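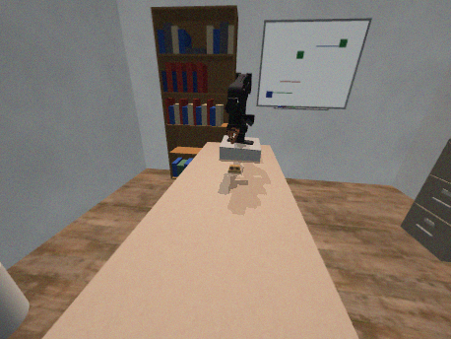

Gusel room, sim view, arm on its block at the far end, small tan object on the table in front of it. Shadow all jagged.

Sunday, late start

Club sim session, Elvia driving, me on notes. Want this written down before the regional people ask again why we're not on the real arm yet. (Banura still has our shipment. Don't ask.)

Task for the Aditz round: pick the small piece, set it on top of the block, gripper clear, arm parked. Sim only for this round, same scene for all teams, points for finished placements.

Where we are:
- scene loads now. Was the path to the bookshelf textures, somebody had a space in the folder name. Me. Sorry
- gripper starts pointing down at the block, good, matches the start pose in the rules
- piece is tiny next to the block. Elvia wants to zoom the view for practice. I say no, scoring view is the scoring view, get used to it
- jagged shadow edges = shadow map resolution, not a mesh problem. Spent most of an hour on the mesh before Elvia tried a bigger map in a scratch copy and the steps got smaller. Leave it low for the contest, the laptop can't take it

Two gray/brown tones in the shadow where they overlap, I think it's two lights. Check the scene file. If it is two, the color threshold in Karabulut's piece finder is going to hate it, it wants one flat table color. Piece is tan and yellow on a peach table already, not much to work with. Maybe key off the darker brown front instead?? try it

Run 135: grabbed OK, dropped it short of the block. Approach height too low, forearm link wants to go through the block corner. Raised the waypoint.
Run 136: better. Placed it, then knocked it off on the retract. Aargh
Run 137: didn't save the log. Elvia says it was the good one, of course

Step limit is 412 per attempt, we're using nearly 300 and most of that is the slow crawl down. Could speed up the first half of the descent and only crawl at the end. Elvia to write that, I'll redo the retract so it goes strait up first and then swings.

Also moved all gripper settings into one file so we stop editing in 2 places. If you pull tonight you have to delete your old local one or it wins.

TODO
- second light, yes/no
- brown-front threshold
- retract path (me)
- descent speed (Elvia)
- log saving ON by default, please
- ask Aditz if a placement hanging over the block edge counts. Rules say "resting on", thats it

Next session same time, bring chargers, there's one outlet on that side.

N. Cuautle

Comments (2) Shares (0)

Gusel Robotics Club notebook | Contact: Nicanor Cuautle or Elvia Cisneros | Back to top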